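09/05/2021

## Notes on re-labelling the two-arm feeding episodes

Following the review with Chia-hao Siu and Imelda Mangubat, I have completed the second pass over our pet-feeding demonstrations. The aim was to establish whether dividing each episode into short, named stages improves the learned policy, compared with a single instruction for the whole task.

The held-out set comprised 88 trials. Under the single instruction, the policy completed 37 of them. The staged version used five labels: approach, grip the bag, steady the bag, take up the scoop, and serve. Most of the gain came in the second stage. A soft bag changes shape whenever it is touched, and the earlier policy tended to close its fingers too early – often well short of the rim.

I must record two reservations. Firstly, 15 episodes were excluded because the annotators disagreed on where gripping ended and steadying began. Secondly, all demonstrations were given by two operators, and their habits are plainly visible in the arm paths. Sze-wing Cheng has proposed a written rule for the boundary, based on finger opening alone, and I am inclined to adopt it.

The revised labels will be merged into the Trellitz branch in July. Comments on the boundary rule should reach me before then.

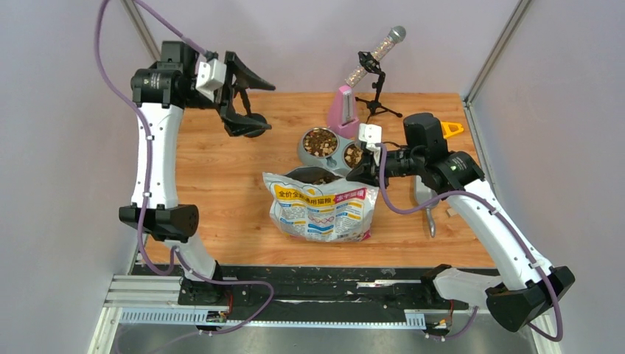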